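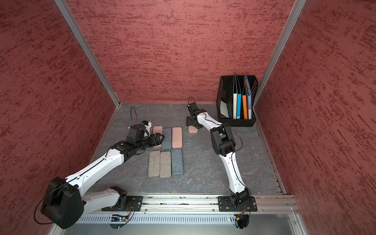 Last changed: November 20, 2019

Posted under my own name on the Ketura build log
4 min read

I spent most of this month on the part of Ketura that decides which arm gets to move. It used to be one big loop. The planner picked a target for the left arm, solved a path, then picked a target for the right arm and solved a path that avoided the first one. That is fine when the two targets are far apart. When they are close, the second arm waits, and it waits for a long time.

I logged 71 runs with the old loop. The worst wait was 12 seconds, with the right arm holding still over its target while the left one backed out of a grid of pencil cases. The elbows were the problem. My collision model wrapped each elbow in a single sphere, and the black housings are boxy, so the sphere had to be far too big. I replaced it with two capsules and a box.

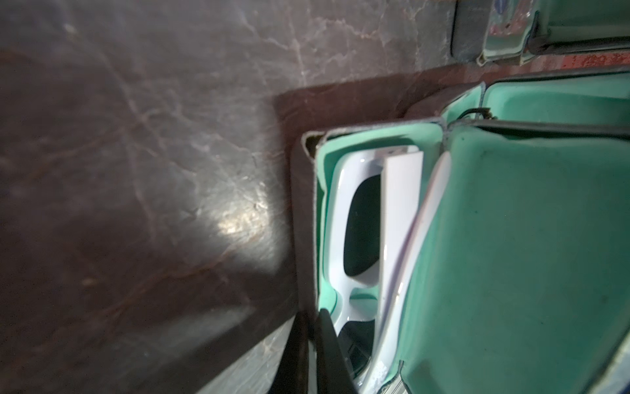 The other half of the work was perception. The segmentation module is called Vukham, and it was trained on images from the fixed camera only. When I fed it the wrist view, it split an open case into two objects, base and lid, and gave the planner two grasp points. Glare was worse. A bright spot on a dark surface came back as an object with a confidence high enough to pass my filter.

I tried raising the threshold and lost real objects, small pale ones mostly. What helped was a check between views. If the wrist camera reports something and the fixed camera has nothing at that spot on the floor, the planner keeps it on a list but won't plan a grasp for it until a second wrist frame from a different angle agrees.

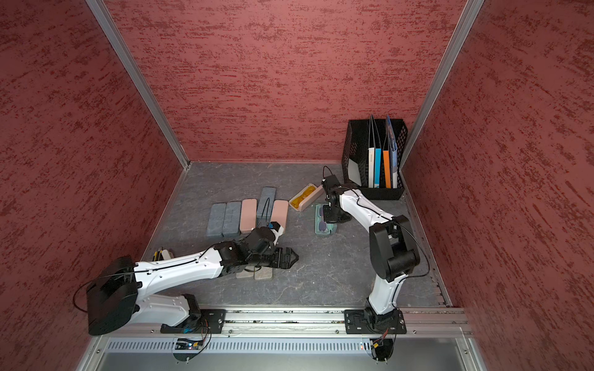 Timing took a few evenings. The wrist frames were arriving stamped with the time they were decoded, and I had been treating that as the capture time. With the arm moving, this put every object a little behind where it should be. I now stamp at the driver and look up the joint angles for that moment in a buffer of 600 samples. I should have done this in January, when I first wrote the bridge.

The new scheduler is called Majimbun. Each arm asks for a piece of the workspace, holds it only for the part of the path that needs it, and gives it back. A full replan now takes around 700 milliseconds – still slow, but the arms no longer stand there waiting on each other for most of a run. If both ask for the same piece, the one with the shorter path goes first.

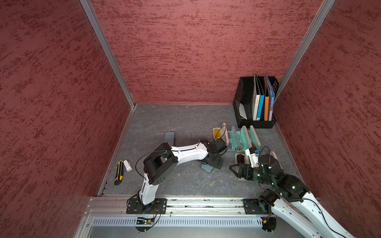

Thin things are still open. A utility knife lying flat has almost no height in the depth data, so Vukham treats it as part of the floor about as often as it finds it. Slotted holders standing on edge are hard in another way, with the cutouts coming through as holes and the grasp planner trying to put a finger in them. I have a branch that fills small holes before grasp scoring, but it also fills the squares in mesh sides, and I haven't decided if I care.

The Grundthorpe branch has the capsule model and the driver stamps. Majimbun is not merged yet. I want to clean up the config file first, as half the keys in it are left over from the old loop and do nothing.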